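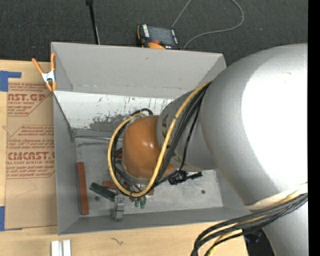
## Bin picking: tips for the workshop when you record examples

I wrote these for people who come to our workshop in Grivov to record picking examples for the arm. Most are small things, but I learned them slowly, and I lost some good afternoons on the way.

### Before you start

- **Clamp the bin.** A metal bin on a wooden table moves a little each time the arm touches it. One spring clamp on a corner is enough for light parts. For heavy parts I use two.
- **Mark places with blue tape.** Put an L at the corner, not a full line. When someone cleans the table, you can put everything back in a minute.
- **Do not polish the bin.** Scratches and worn paint are good for the learning. The system must also work in a bin that has seen some life.
- Wipe away oil and metal dust, though. This is dirt, and it goes on the parts and then on the fingers.

### Which parts to put in

Mix the shapes: something long, something blocky, something small and round. Let some lie close to the wall of the bin, where picking is difficult. If all parts are in the middle, the arm learns only the middle.

I also like to have two or more parts of similar colour. In our first set at Drelero every part had its own colour, and the model chose by colour and did not look at the shape. We had to record 100 examples again.

After every 4 picks, mix the parts by hand. Stop the arm first and keep the pendant with you when you reach in - every time, also when you are in a hurry.

### Cables

1. Move the arm slowly to the lowest point of the bin and look at the loops. They must not touch the rim or the parts.
2. Turn the wrist fully to both sides. A loop which is fine in one position can be tight in the other.
3. Fix the thick bundle to the arm with a soft strap. Hard plastic ties cut the cable cover after some weeks.
4. Leave the loop a bit bigger than you think is necessary.

### During recording

Work in short rounds. I do 32 examples, then I drink tea and look at the last few of them. After around an hour my hands become lazy and I drive the arm always by the same way, and such examples teach very little.

Keep the failed picks, but give them a label. Iulian Neagu, who writes our training scripts, asked me for this, and he was right. A pick where the part slips and you try again is useful. A pick where you stopped to answer the phone is not, so delete it the same day.

Do not change the lamp in the middle of a round. If you need another light, finish first and write the change in the notebook.

### When you finish

- Drive the arm up, out of the bin, before you switch off.
- Count the small parts back into their box.
- Copy the files to the second disk and write the number of good and failed picks on the sheet by the door.
- Take off the clamp last. In winter ours becomes stiff, and a drop of oil on the spring helps.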